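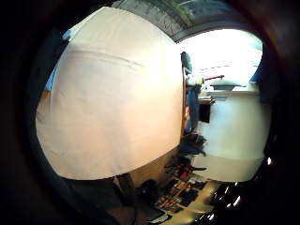

# Counting demonstrator vehicles in annual sales figures

**Posted by Kedstead Fleet Desk**

Our office prepares the yearly registration summary for a group of dealerships that sell the Roris and Lui ranges. The manufacturer's published total for the Roris is higher than the total we obtain by adding the dealers' own returns. The published figure for our region is 3,000 vehicles. The dealers' returns give 2,000.

We have confirmed that no dealer is missing from the list and that the same twelve months are covered. The returns exclude demonstrators and courtesy cars, which the dealers register in the company name and sell later as used stock. We request guidance on two points. First, are such vehicles normally included in a manufacturer's sales total? Second, if a demonstrator is registered in one year and passes to a private buyer in the next, in which year should it be entered?

---

**I-hsuan Tu**

The difference most likely arises from the use of two separate measures. A manufacturer may report wholesale deliveries, meaning vehicles invoiced to the dealer network, or it may report registrations. Dealers generally report retail sales, meaning vehicles handed over to a customer. A vehicle standing in dealer stock at year end appears in the first measure and is absent from the last.

On your first point, a demonstrator is normally included in both wholesale deliveries and registrations. It has been invoiced, and it carries a plate. Please check the notes to the published table, where the basis of the count should be stated. If the notes are silent, write to the importer and ask for the definition in force when the table was issued.

On your second point, the vehicle should be entered as new in the year of first registration. Its later sale to a private buyer is a used transaction and should not be entered again as new. Should your dealers wish to show these sales, a separate column is advisable.

I would also suggest requesting the closing stock for each site. Demonstrators alone seldom explain a difference of this size.

---

**Grundolura Motors, Accounts**

We had the same trouble with the Lui vans. The importer was counting them when they left the port. Ask for the invoice list and match it by chassis number.

---

**lotkeeper**

Manufacturers always inflate their totals. Use the dealer number and leave it at that.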